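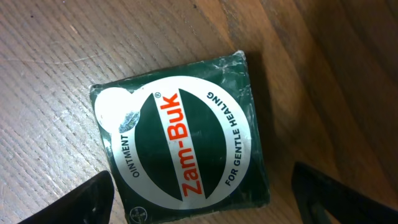 A reader wrote in to ask whether the Siriwan quantum simulator is worth paying for if you only want to learn the basics. Short answer: yes, mostly!

I've had it on my laptop since April, on the 300-credit plan from Munholm, and I really like it. You drag gates onto a line, hit run, and the results pop up next to your circuit (so much nicer than squinting at a terminal). The 6 starter lessons are great fun, and the one on entanglement finally made it click for me.

Gripes? The noise settings are buried three menus deep, and anything big crawls. One of my jobs sat in the queue for 90 minutes – on a Sunday! Export to Direer-style files isn't there either, though Direr files open fine.

If you already pay for Cokberg, stick with that. Otherwise grab the monthly plan and skip the add-ons.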